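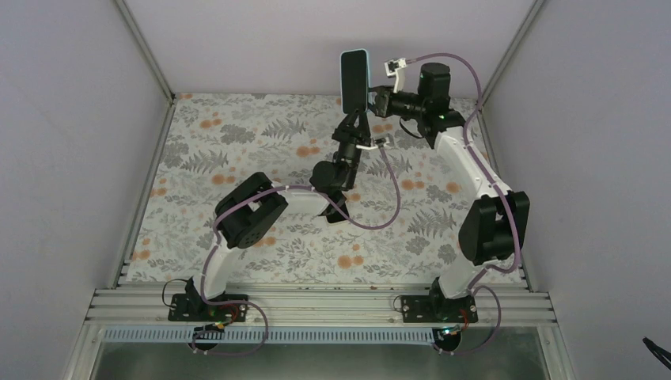
Pale Blue and Fern: Two Phones in Braststead

I have never trusted a colour name. Paint companies do it, car makers do it, and phone people do it worst of all, so when Wondimu Feyisa told me he'd found a light blue that "changes how you feel about picking up your phone", I told him I'd believe it when I felt something.

 Wondimu chose the print. I wrote the words, and he has agreed not to edit them, though he has asked me to mention that he disagrees with most of what follows.

The blue

The sales sheet from Itus calls it Morning Glacier. It's light blue. You get it as a thin line around a dark screen and that is the lot. With the screen off, a phone is a black rectangle, as it has been for years, and whatever personality it has must be carried by a strip you could cover with a pencil.

Does it suit the phone? Fair enough, yes. It catches the light better than grey would, and held upright it has a bit of an outline to it. What I won't go along with is the claim that it's calming. I had one on my desk through most of July and was exactly as irritable as I'd been in June. Jhosep Rivadeneyra borrowed it for a weekend and reported that he kept losing it on a pale bedspread.

Itus also says the colour has been "tested over 2280 pocket cycles". I wrote to ask what a pocket cycle was. Is it in and out, or just in? Are there keys in the pocket? The answer thanked me for my interest in the range.

The print

Grey ferns on a pale grey ground, with round orange blossoms dropped in here and there. It came from Dandano, who sell it by the metre and describe it as neutral. I don't think anything with orange flowers on it gets to be neutral, but I'm told neutral now means "will go with the couch".

My complaint was that nobody would look at a phone with all that going on behind it. I'll give Wondimu half a point. The ferns are soft enough to stay back, and a black screen is about the least floral thing you can put on top of them. The blossoms are another matter. My eye goes straight to the orange every time, and then I have to drag it back to the thing we're supposed to be looking at.

He wanted three metres and got 5, on the grounds that the price dropped. I have heard that one before. The leftover length is folded over the back of a chair and is apparently going to be cushions.

Upright or flat

We argued about this more than the rest put together. Wondimu says a phone should stand up, because that's how you see one in an ad and it's the only way to get a decent look at the screen. I say a phone spends its life lying on something, usually face up, usually at a slight angle since you dropped it there on the way past. If you want to know whether you'll like the look of it, put it down and walk off.

One of each, then. The upright phone has the light blue around its dark screen; the one lying on the ferns shows a black face and only a thin light-coloured edge. I still prefer the flat one.

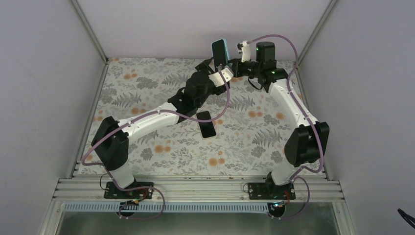

What the flat one tells you

Mostly that the colour disappears. Stand the phone up and the blue does a bit of work. Lay it down on a pale pattern and you're back to a black rectangle with a hint of something around it. I'd want to know that before paying extra for a shade, and the Itus sheet, for all its glaciers, doesn't show a phone lying down even once.

Jhosep thinks I'm being unfair and that most people will look at their own phone from all sides. Perhaps. I asked him what colour the edge of his was and he had to check.

What it costs to care

The blue adds almost $5 over the plain black at the shop in Braststead, and it was the same story at Eglītis when I rang. That isn't much, and if a thin blue line makes you happy I'm hardly going to stand at the counter and stop you. I'd only point out that the black one was in stock at both places and the blue was "on its way", a phrase I've learned to treat as a weather forecast.

As for the print, it washes well, or so it says on the label. Wondimu has washed a corner of it. I'd like to see the whole piece go through a few times before anyone sews it into cushions, grey dye being what it is. My mother had a set of fern curtains that were mostly curtain by the second summer.

A few replies in advance

Someone will write to say that the colour looks greener in person. It may do on your screen. On mine it is light blue, and I've stopped adjusting things.

Someone else will ask where to buy the print with smaller blossoms. I asked Dandano the same and was told that there's a version without any, which they call Quiet Fern, and that it costs more. Less printing for more money. I did read the email twice.

And no, I haven't come around on Morning Glacier. Wondimu has put in for a second lot of photos with a pale green edge, to be shot on the same ferns, and he's already using the word "restful". I've asked for a plain tablecloth. We'll see who gets to the cupboard first.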